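Plastic Recycling at Dakbridge: Frequently Asked Questions

These are the questions we receive most often about the round bins for plastic. The page is updated in September, when new tenants are moving in. If your question is missing, please write to the recycling desk of the building.

Which bin is for plastic?

The blue one with the yellow rim. It is round and it has no lid. The gray square one is for paper, and the tall one beside the elevator is for everything that can't be recycled. In the old wing there are still some green bins with a plastic sticker on them. They are used in the same way until they are replaced.

What can I put in it?

Drink bottles, plastic cups, yogurt cups, food trays, shampoo and soap bottles, and the small boxes in which salads and fruit are sold. The color is not important. Clear and colored plastic go together in the same bin and they are separated later at the sorting hall in Grastine.

What can't I put in it?

Please keep out of the bin:
Plastic bags and wrapping film
Foam boxes and foam cups
Batteries, and anything with a battery inside
Toys and tools made from plastic and metal together
Paper coffee cups, also when they have a thin plastic layer inside
Medical items of any kind

Why are bags not accepted? They are also plastic.

Yes, they are, and we understand that this rule is confusing. The film goes around the rollers of the belt in Grastine and the belt must be stopped to cut it away. Many supermarkets have a collection box for clean bags near the entrance. Please don't put your bottles into a bag before you throw them in. Let them fall in the bin without the bag and take the bag home again.

Do I need to wash everything?

A short rinse with cold water is enough. You don't need soap and you don't need the dishwasher. The important thing is that no liquid and no big pieces of food stay inside. A yogurt cup with a thin white layer is acceptable. A half-full cup of yogurt is not, and it makes the paper dirty too when the bags are pressed together in the truck.

Should I take off the label?

No. Paper and plastic labels can stay on the bottle. They come off in the wash at the plant. If the label is a full sleeve around the bottle and it has a tear line, we are glad if you pull it off, but it is your choice.

And the cap?

Please screw it back on the bottle after you empty it. A single cap is small and falls through the sieve, and then it is lost for recycling. In former years we asked you to remove the caps, so both habits exist in the building. The new rule is to leave it on.

Must I crush the bottles?

It is nice if you do it for the big ones. Press the air out first and then close the cap. Small bottles and cups can stay in their shape. Please don't stack cups into each other when they are made from different plastics. They stick together and are sorted as one piece.

My cup has no recycling triangle. Where does it go?

If it is clearly a hard or half-hard plastic, put it in the blue bin. Many imported cups have no sign on the bottom. When you really can't decide, use the bin for general waste. One wrong item does not spoil the whole bin, but a greasy or wet one can.

What about orange or other strongly colored plastic?

It is welcome. Only black plastic is difficult, and that is a problem of the optical scanner in Grastine which can't see it well on the black belt. You may still put black trays in the bin. A part of them is picked out by hand.

How big are the bins and when are they emptied?

The kitchen bins are small and are emptied every evening after 7 p.m. They go to the Wolta containers in the yard. Each of those takes 1320 pounds, although with light plastic we never come near to this weight. If a kitchen bin is full in the middle of the day, please carry it down yourself or use the one on the next floor. Don't put bottles on the floor beside it.

There is liquid on the bottom of our bin. Who cleans it?

The cleaning team washes the bins once a month. Between these times a wipe with a damp cloth does the work, and every kitchen has a cloth and a spray under the sink. We don't use liners in the blue bins, so little pieces and crumbs of labels can collect at the bottom. Turn the bin over above the general waste and knock on it.

Can I have a bin for my own office?

Yes, if your office has 10 people or more. Smaller offices share the one in the kitchen. The bin is free, but we ask a deposit when you take more than one. Write us the room number and the floor. Delivery takes a week, sometimes a little longer in September.

We are planning an event with 200 guests. What should we order?

Four bins for plastic and two for the rest is a good start. Place them in pairs, never a blue one alone, or people will use it for napkins. For events up to 400 guests we need to know it two weeks before, as the additional bins come from Jaber and we don't keep them in the house.

Are the deposit bottles also going in here?

You can put them in, but then the deposit is lost to you. There is a crate for deposit bottles next to the refrigerator on each floor. The money from the crate is used for coffee.

Is there a sheet with the rules that I can hang up?

Yes, in letter size and in poster size, at the front desk. It shows the same lists as this page, in English and Spanish.
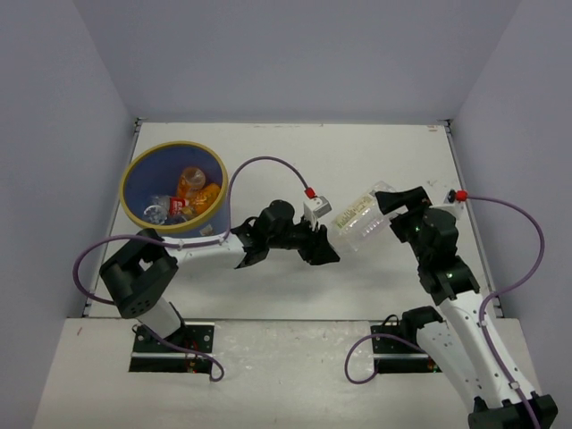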